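Workshop tips: printing, mounting and hanging your own display graphics

Notes from the Beltwood workshop, added to whenever one of us ruins something. No particular order. Skip what you know.
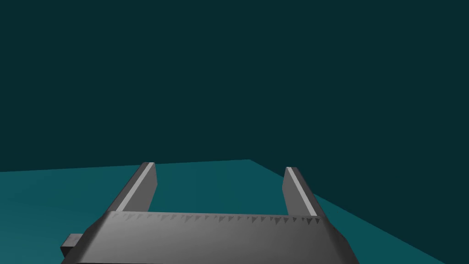 Mostly for people doing a small show, a degree display, a mock identity for a place or a club or whatever, on not much money and with the opening looming. If you've got a proper print budget, ring a proper printer and go home.

BEFORE YOU PRINT

Measure the wall. Then measure it again at the other end, walls in old buildings are never the same height all the way along. Write both down. On paper, not your hand.

Make a dummy of every panel out of newsprint or lining paper and tape it up. Live with it overnight. Type that looks huge on a laptop looks like a bus ticket from across a room. Captions especially.

Convert your type to outlines on a COPY of the file. Keep the live one. We have lost an entire set of wall texts to this and had to retype them from a printout.

One folder for finals. One. Call it something dull. Not "final new", not "final new use this". Job number at the front if you use them – we do, and job 3533 is still cursed because half of it was saved under the number before.

Spell check the headline out loud. Small text gets read by everyone, the big word at the top gets read by no one until it's on the wall.

Accents: check them on the proof and not just on screen. Châu, the copy shop we use, gets its own name printed wrong by half its suppliers, so they are very patient about this and will ring you if a circumflex has dropped out. Most places won't.

PAPER

Buy one more sheet than you need. Buy two if you're trimming by hand.

Let it sit in the room it'll hang in. A day is good, overnight is ok. Paper straight out of a cold van curls and then you mount it curled.

Grain matters if you're folding. Tear a scrap both ways, the straighter tear is with the grain. Fold along that. Across it you get a cracked edge and the ink flakes, looks awful on dark solids.

Cheap uncoated drinks ink. Flat colours go dull, so nudge them brighter than you think, do a strip test first. Write on the back of each strip what you did. You will not remember.

Store flat. We keep ours in a Skasten drawer unit which sticks in damp weather, bit of candle rubbed along the runners sorts it. Same trick for any wooden drawer. Not metal ones, they want a wipe of light oil and then a good wipe again so it doesn't get on the stock.

No drawers? Two big sheets of board, paper in between, slid under the bed or behind the sofa. Books on top. Works fine.

Rolled posters: roll them the opposite way round a fat tube, with tissue, leave for an hour or so. Don't iron them. I know someone on the internet says iron them.

CUTTING

New blade. Every time. Blades are cheap, reprints aren't.

Old blades in a jam jar with a slot in the lid, label on it, lid taped down. Not in the bin loose.

Steel rule, with a strip of masking tape or fine sandpaper on the underside so it doesn't skate. Stand up to cut. Several light passes, don't try and go through foam board in one, the bottom tears and you get that fluffy edge.

Keep the rule over the bit you're keeping. Then if the knife wanders it wanders into the waste.

Fluffy edge anyway? Very fine sanding block, one direction only, away from the printed face. Then a soft brush. Don't blow on it, you'll spit.

Cut mats go wavy if left in the sun or by a radiator. Ours did. Can't really be flattened again, we tried warm water and weights and it was sort of better for a week.

Score before you fold, always. An empty biro does it. So does the back of a butter knife.

GLUING AND MOUNTING

Spray mount: outdoors or with the window wide open, mask on, newspaper down and a lot more newspaper than you think. It gets on the floor and then the floor picks up every hair in the building. If it's already on the floor, white spirit on a rag, small patch first to see what it does to the finish. Window still open. Rag dried flat outside before it goes in the bin, don't scrunch it up.

Can clogged? Turn it upside down and spray til it runs clear. Do this at the END of every session. Nozzle in warm soapy water if you forgot.

For big sheets hinge it. Tape the print along the top edge in exactly the right place, fold it back, glue the board, roll the print down a bit at a time. Two people if you can get two. Soft roller or a clean rolled up T-shirt, middle outwards.

Bubble: prick at a low angle with a pin, press towards the hole. Through a sheet of clean paper so your thumb doesn't polish the print. You get a shiny thumb mark otherwise and it never ever goes.

Bowed panel: glue a sheet of the same weight paper on the back, pulls it flat again. Should do this from the start really. We never do.

PVA for small things, thinned slightly. Wallpaper paste for posters going straight on to board. Both go on thinner than feels right.

Glue on your fingers, then fingers on the white border. Seen it a hundred times. Bowl of water and a towel by the table before you begin.

VINYL LETTERING

Wipe the wall. Dust is the reason it's falling off. Fresh paint is the other reason, emulsion needs weeks and galleries always paint the night before. If it's just been painted, print the text on paper instead and save yourself the misery.

Pencil baseline, very faint, long spirit level. Or a chalk line but blue chalk gets into white vinyl so use white.

Measure from the floor AND sight it by eye. If the floor slopes, trust the eye, because that's what the visitors have brought with them.

Glass: few drops of washing up liquid in a spray bottle of water, wet the glass, slide it about til it's straight, squeegee out. Matt wall: dry only.

Peel the backing tape slowly, right back on itself, flat to the wall. If a letter lifts, lay it back and rub it through the tape. Counters of the a's and e's come away first. Keep them! Stick them on the backing sheet till the job's done.

Getting it off later: hairdryer, low, start at a corner. Plastic scraper or an old loyalty card. Sticky leftovers come off glass with surgical spirit. On a painted wall use a ball of masking tape and dab.

HANGING

Centre height – most places use somewhere near eye level, ask them, they'll have a number. Stick to it across the whole room even where it looks odd at first.

Make a stick. Bit of batten cut to your hanging height with a line on it. So much quicker than a tape measure and no sums. We've an old one from the Worora job with every height we've ever used pencilled on, which is now useless of course, so write on yours in something you can rub out.

Masking tape under the drill hole, folded up to make a little shelf. Catches the dust.

Bulldog clips and panel pins for loose sheets. Pin in the wall, clip on the pin, sheet in the clip. Bit of folded card inside the jaws stops them denting the paper. Cheap ones rust so don't use them near a window that sweats.

Magnets are nice but put your hand behind the sheet when you place them. They snap and take the corner with them.

White tack leaves a grease spot on uncoated stock. Shows through within days. Ok for dummies, not for the real thing.

FLAGS, BANNERS, CLOTH

Iron the cloth before you print on it or paint on it, obviously, but also wash it. Size in new cotton stops ink taking. Wash, dry, iron, then go.

Hem top and bottom with a channel, dowel through each. The bottom one is what makes it hang straight. Weight the ends if there's a draught.

Iron-on web instead of sewing is fine for one show. Not for outdoors. Ours came down at 4 in the afternoon in the rain with everyone stood underneath it.

Fabric paint: set it with the iron from the back, baking paper between. Don't rush this bit.

MONEY AND SUNDRIES

We priced up one small room recently, nearly 400 pounds all in, and a silly amount of it was tape. So: buy tape at a hardware place, not an art shop. Same goes for brushes, batten, dust sheets.

Last count we had 92 bulldog clips and could find none of them on the night. Tin with a lid. Write CLIPS on it.

Ask Châu or whoever your copy shop is for offcuts. Good for strip tests, captions, packing between boards. Take biscuits.

Tool box for the day: level, pencil, rubber, scalpel, blades, steel rule, the stick, masking tape, soft cloth, white gloves if the stock is dark, plasters. Put the plasters on top.

Touch-up: keep a small pot of the actual wall paint, labelled with which room. And a chinagraph in black for white nicks along the edges of dark panels. Dab, smudge, walk away.

TAKING DOWN

Photograph the backs as well as the fronts, handy for next time if you wrote the sizes on.

Save 20 minutes at the end for filling holes. Filler, finger, damp cloth, let it dry, light sand. Then paint.

Interleave panels face to face with tissue, never face to back, the tape on the back will take the ink off teh one behind. Corners get a folded bit of card each.

More to add on laminating when I've got the roller unjammed. Baking paper is involved. Don't ask for the guillotine notes, someone's borrowed them.

Last updated November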